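## Movel hand-held gripper, two-finger

The Movel is a hand-held gripper for recording manipulation examples without a robot on site. The operator holds it, does the task, and the wrist camera records the fingers and whatever they are working on. Recordings can be used to train a policy for an arm fitted with the same fingers.

Each finger plate carries a square marker near its top inner corner, so the opening width can be read from the video. The plates are held on with screws and the narrow pads can be changed separately. 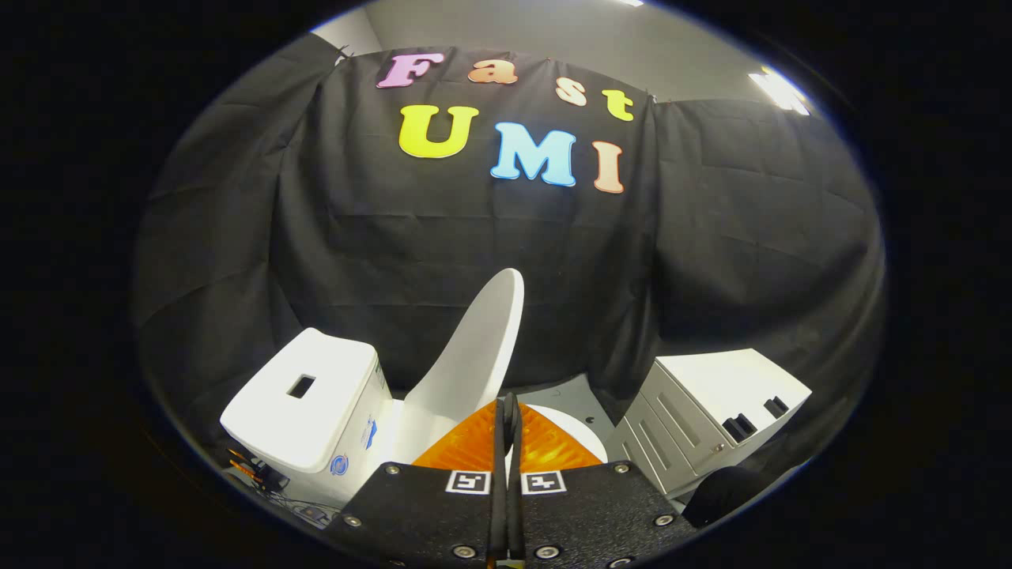
*Wrist camera view, fingers nearly closed in front of the orange toilet seat.*

Bathroom fixtures are a good early task - the lid and seat move on a hinge, and the path is easy to repeat. We suggest 286 recordings for a first training run, with the start position changed every 20.

**Specification**

- Recording time per charge: 500 minutes
- Pad life: 4000 grasps
- Supplied with: one pair of pads, screws, hex key, marker sheet
- Software: Brerkus Recorder, included

Spare pads are sold in pairs. Markers should be wiped with a dry cloth only.

Made by Bjarnason in Ekville. Orders placed in July ship in August - the workshop closes for two weeks.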